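Three nights in Naswood

I got into Naswood at half past four in the morning on the night bus from Heltport. The ticket said 17, which I took to be my seat. It was the platform. I found this out after asking a man to move, and he moved, and then the driver made us both move back.

The bus stopped twice. At the first stop there was a toilet and a woman selling boiled eggs. At the second there was only the toilet, and it cost 100. I had a 500 note and the attendant had no change, so I went without.

Everything in Naswood is shut before seven. I sat on the harbour wall with my bag until the bakery opened, then walked up to the guesthouse, a place called Imora at the top of 56 steps. I know the number because it's painted on the bottom one. The owner let me check in early and didn't charge for it. 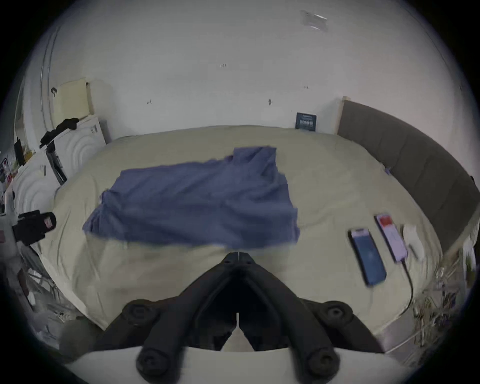 Cream sheet on the bed. I slept until two.

August is the wrong month to come, according to the barman downstairs. The ferry to Nadar only runs when the wind drops and it hadn't dropped for a week. I went to the ticket office each morning anyway. On the third day they sold me a ticket, then came out and bought it back.

So I haven't seen Nadar. I ate grilled sardines three nights running at the place beside the fuel pump and read most of a thriller someone had left in the hallway, minus the last chapter. The bus back to Heltport was half empty and I got a window.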